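Getting brown spots off gold-tone teaspoons, and what to put down under wet dishes?

Karim Belkadi
posted February 19, 2018

Ok so two things, sorry in a rush. We have a small set of gold colored teaspoons, no idea if they're brass or just plated. Came in a mixed lot with regular stainless forks, box said Mendes but nothing is stamped on the spoons themselves. Been washing them together by hand since December and now the spoons have dull brown spots near the bowl. Forks are fine.

Tried baking soda on one, maybe made it worse?? Can't tell. Spoon and fork on the white table. 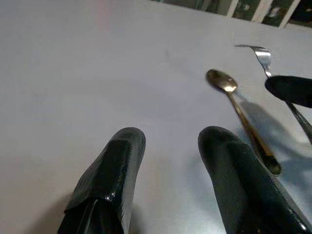
Aníbal Esteves: Do you let them air dry or towel them right away? Makes a big difference with that finish.

Air dry, mostly. I leave everything out overnight on a piece of fabric. Which is my second thing – the fabric. It's a beige woven cover and it goes over the raised part by the counter, that's where stuff lands when I'm done washing. Plastic bowls, cutlery, whatever. By morning it's still damp underneath and I'm starting to worry about the smell. Also have a light blue cloth I wipe down with.

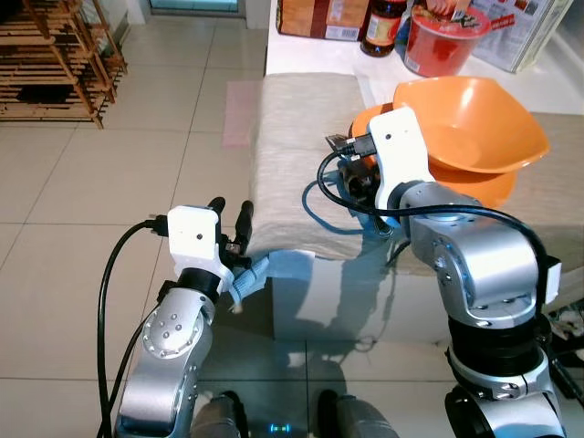 So do I swap the cover for something else or just wash it more often? It gets a wash every 2 weeks right now, I know, I know. Don't have space for a real rack, looked at a Viltden one and it's too deep for the counter.

Anathi Mokoena

Spots first. Check with a magnet, takes a second. Sticks = plated steel, don't scrub it anymore, baking soda will go right thru thin plating. Doesn't stick = could be brass, could also be plated over some stainless, so still go easy. Try a drop of dish soap and warm water, soft cloth, then dry it by hand right away. If you're sure its solid brass you can do lemon juice and salt, 30 seconds, rinse well. One spoon only, the ugliest one.

And don't soak them with the forks. Wash, rinse, dry, drawer.

Cover – every 2 weeks is too long if it's damp every night. Have two and switch them each morning, hang the wet one over a chair. Bowls on their side or upside down with an edge propped up so air gets in. My mother still has brass spoons from 1964 and they get dried the minute they're out of the water.

Isauro Barajas

just buy new spoons lol. stainless. 100% less work

Abílio Carvalho

Agree with Anathi on the drying, not on the lemon. Even on real brass it can leave it pinkish if you forget about it, ask me how I know. I use the Stisau metal paste, tiny bit on a cotton rag, but not for plated ones.

For the fabric, put a folded terry towel under it while things are drying, then pull both off before bed. Hot wash, no softener, softener makes it stop soaking up water. If it already smells do one rinse with white vinegar.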